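Home Trips Factories Towns Museums Search

An Open Day at Stonatard

I have a weakness for open days. Other people see a sign that says "Visitors Welcome" and think about parking. I think about the free pen. So when Stonatard put up a poster in the Dredincombe library announcing that the public could come and look at how network cables and small adapters get checked before they are shipped, I put my name on the list before I had finished reading.

The trip over from Gunatbridge is by the 388 bus, which goes by way of every retirement home in the county. I had a window seat and a sandwich, and by the time we reached the business park I had neither, having given up the first to a woman with a cello. The stop is at the bottom of a hill. Stonatard is at the top of it. The leaflet calls this "a short stroll."

You sign in at a front desk with a bowl of mints on it and are given a badge on a string. Mine was visitor 100, and for a moment I thought there might be a prize. There was not. There was a safety talk, which covered the fire exits, the restrooms and the importance of not unplugging anything. The last point was made twice, with a look around the group.

The first stop was the stockroom. I had expected boxes and I got boxes, but the labels were worth reading. Stonatard keeps its cables sorted by length and then by color, and there was a small drawer marked "odd ones" that our guide would not open. Blue is the most popular color by a long way. Gray comes next, bought by offices. Somebody asked who buys the yellow, and the guide said schools, in a tone that closed the matter.

Then came the crimping bench, where we were each allowed to put a plug on the end of a cable. It looks like nothing. There are eight thin wires inside, twisted into four pairs, and they have to go into the plug in a set order. They do not want to. I got mine in on the third attempt and squeezed the tool with what I felt was real authority. The tester lit up for six of the eight. The boy next to me, who could not have been more than nine, got all of them on his first go and asked if he could do mine as well.

Lunch was a cheese roll in a side room whose walls were covered in old catalogs. In the early ones an adapter costs as much as a decent pair of shoes and is photographed on velvet. I read several pages and enjoyed them more than the roll. Coffee was from Bilgin, the machine kind, and came out in 4 strengths that I could not tell apart. I tried three of them to be fair.

The afternoon was the part I had come for, the upstairs room where finished pieces get plugged and unplugged. It sounds dull and I will admit that it is a little dull, in the way that watching a good baker is dull. A port has to take a plug with a proper click and then let go of it when asked. Too loose and your call drops when the cat walks past. Too tight and the little plastic tab snaps off, after which the cable is held in by hope. I have several of those at home behind the television, and I kept quiet about them.

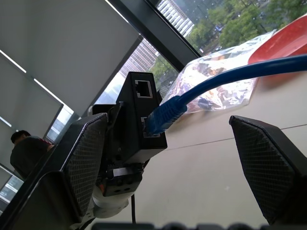

I asked how many times a port gets used in its life, and was told that most people plug something in once and never touch it again until they move house. That is certainly my own method. The guide said the record on their wall chart was 844 insertions on a single port before it began to feel soft, and that it had been retired with a small ceremony. I could not tell whether the ceremony was a joke. The guide had a very even face.

There was also a long discussion about cable bends, started by a man in a fleece who had clearly been waiting for it since the bus. A cable likes a wide, lazy curve. It does not like being folded flat behind a bookcase, and it likes being shut in a door even less. The man in the fleece wanted to know about staples. The answer was no. He wrote that down, and I would guess there is a baseboard in Dredincombe that has since been looked at again.

The shop on the way out is a table by the coats. Cables are sold by length at fair prices, and you can buy a crimping tool of your own if the morning has gone to your head. I bought a short blue cable, made by someone else, and kept my six-out-of-eight one as a souvenir. It now holds a tomato plant to its stake and does this perfectly well.

If you go: the open days are in March and October, and you put your name down at the library desk. Wear shoes for the hill. Bring your own lunch, or at least something to put next to the roll. The tour takes most of the day with the breaks, and the last bus back to Gunatbridge leaves before the shop table closes, a thing I learned from the wrong side of the road.

And the pen is a good one, black, with a cap.

Contact | About this site | Copyright, all trip reports belong to the author | Back to top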